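Koltusis promises retirees a steady check, but the fees take some digging

Koltusis, the savings firm that opened its Anska office last spring, will start selling a new retirement income account in September. The company calls it the Grenis Account and says it will pay a "dependable monthly check" to people who have stopped working. How dependable depends on which page of the brochure you read.

The front page says 3 percent a year, paid monthly, with a minimum deposit of $2000. Further in, that 3 percent becomes a "target rate" that Koltusis may change after the first twelve months. The firm would not say how low the rate could go. Asked for a floor, a spokesperson sent over the same brochure with a cover note saying the company was "fully committed to customer outcomes."

There is also the matter of getting your money back out. Anyone who closes a Grenis Account in its first five years pays a flat $355. On a large deposit that might be a nuisance. On the minimum deposit, it wipes out more than five years of interest at the advertised rate. Koltusis says most customers will stay put and never see the charge. The account has no customers yet, so it is hard to know where that forecast comes from.

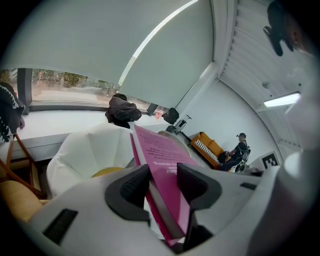 My husband and I went to the lunchtime presentation and came home with more questions than we took, a reader from the east side of Anska wrote to us. We asked whether the monthly check could ever come out of our own deposit instead of the interest. The presenter said that was a great question and moved on to the next slide.

It was a great question, and the terms do answer it. If earnings in a given month fall short of the scheduled payment, Koltusis can make up the difference from the customer's balance. The check would look the same when it arrived. The account behind it would be smaller, and the next month's interest would be figured on the smaller amount. A retiree who only looked at the checks could go a long time without noticing.

Koltusis says all of this is explained in the annual statement. We asked to see a sample statement and were told the layout was still being worked on.
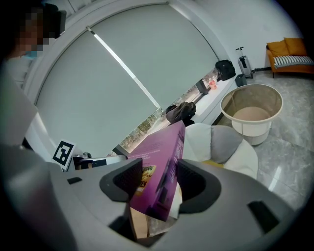
The firm has also made a lot of its independent review, carried out by Stojanovska Consulting. The review calls the Grenis Account "well suited to a broad range of retirement needs," and that line shows up on nearly every sheet of marketing material. What shows up less often is that Koltusis paid for the review. The white print on the purple box in the photo is a good deal easier to spot than the sentence saying so, which sits in pale gray type under the page number. Paying for a review is common enough in this business, and it doesn't make the findings wrong. It does make "independent" a generous word.

Koltusis says 200 people have already put their names on a waiting list. Joining the list costs nothing and commits no one to anything, so the figure mostly shows that the sign-up form works.

For readers still tempted, a few things are worth getting in writing before any money moves: the lowest rate the account can pay, whether the exit fee applies if the account holder dies, and how payments taken from the deposit will be marked on the statement. On the second point, the brochure is silent. The spokesperson said the company would "take a compassionate view" of such cases. That phrase does not appear in the contract.

Sign-ups open at 9 a.m. on the first business day of September, at the Anska office only.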